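Sostby apresenta os cubos de madeira Ellow para atividades de ordenação e empilhamento

Janeiro de 2020

A Sostby anuncia a disponibilidade da linha Ellow, composta por cubos de madeira maciça pintados, destinados a salas de atividades, ludotecas e oficinas. A linha é fornecida em 5 cores opacas, entre elas o vermelho, em caixas de 200 unidades.

Os cubos têm faces planas e arestas definidas, para que assentem de forma estável em superfícies lisas ou ligeiramente texturadas. A tinta é aplicada em todas as faces. Com o uso continuado, é normal surgirem riscos finos junto às arestas, que não afetam o empilhamento. As peças riscadas podem ser repintadas com a tinta de retoque Vakow, vendida em separado.
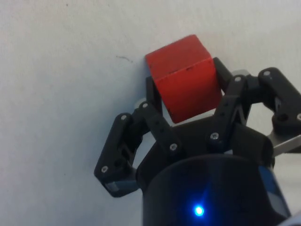 Ensaios de desgaste

O revestimento foi avaliado ao longo de 420 ciclos de manuseamento, com preensão lateral e pousagem em bancada clara. «O desgaste concentra-se nas arestas, e a cor mantém-se saturada nas faces», afirma Boyang Jia, responsável técnico da linha. No lote piloto foram inspecionadas 2.493 peças.

Armazenamento e limpeza

Recomenda-se limpar com pano húmido, sem solventes, e guardar as peças em local seco. As caixas empilháveis Qaisi são compatíveis com toda a linha.

As entregas a revendedores têm início em maio. A ficha técnica e as condições de encomenda podem ser pedidas ao serviço comercial da Sostby.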